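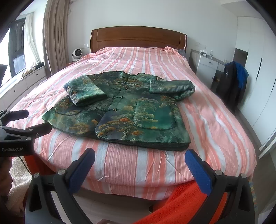 Folding laundry still slow work for machines, home trial finds

October 23, 2018

Machines that fold clothes are getting better, but they are not ready for the average bedroom, according to Hokeo, which has been testing chores in private homes since August.

The company logged 600 folding attempts on shirts, jackets and towels. Of those, 224 ended with a garment neat enough to put in a drawer. Towels did best. Jackets did worst, at more than 4 minutes each.

"A towel has four corners and you can find them," said project lead Jagadeesh Hegde. "A jacket can land any way at all." 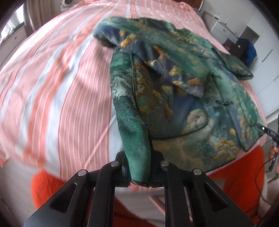
Sleeves remain the hardest part of the job, Hegde said. They slide, twist and hide under the body of the garment. A smooth, slightly shiny fabric like that of the green patterned one adds to the trouble - jaws can pinch a fold and lift it, but the rest may stay crumpled on the bed.

Slamet Teoh, who runs the Suvarna laundry shop, said he would not buy a folding machine yet. His staff folds 260 pieces in a morning shift.

Hokeo plans to test bed making next.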